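Drasum sorting project – questions I keep getting

What are you collecting, exactly?
Short runs of a robot doing one small chore while I steer it. Each run gets saved with everything the arms did and everything the cameras saw, and the learning software trains on the whole pile later. We had 123 good runs at the end of July.

Is that enough?
For one chore, it's a start! I'd like a lot more before I let Zandness (our training setup) loose on it.

How long does a run take?
Under a minute if I'm awake. I do 52 in a sitting, then my wrists complain and I go find coffee.

Do you throw away the bad ones?
Only if the recording is broken. If I fumble a grab and recover, I keep it and tag it, and I think those are some of the most useful ones we have. A model that has only seen perfect grabs gets pretty lost the first time a part rolls.

Why electrical parts?
They're awkward, and I like that. A push-button switch has a fat end, a skinny end and a block stuck on the side, so there are plenty of wrong ways to hold it. Switches go in the blue tray, and the other stuff stays out on the mat.

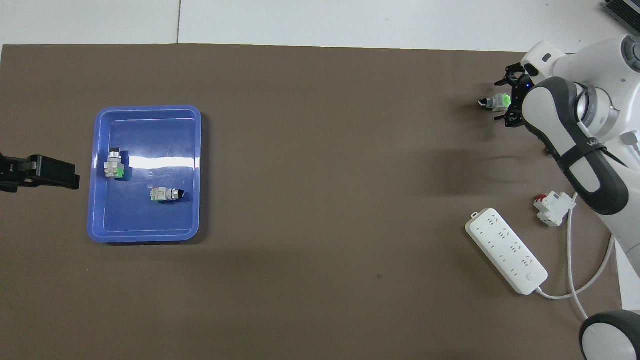

I also move things between runs – turn the tray a bit, lay a switch on its side, swap the starting spots. If you leave everything in the same place, the model just memorizes the table.

Can I come try it?
Yes, please do. New people take 2 practice sittings before their runs count. Ask for the Hustness login sheet when you get here.

Last updated August 2018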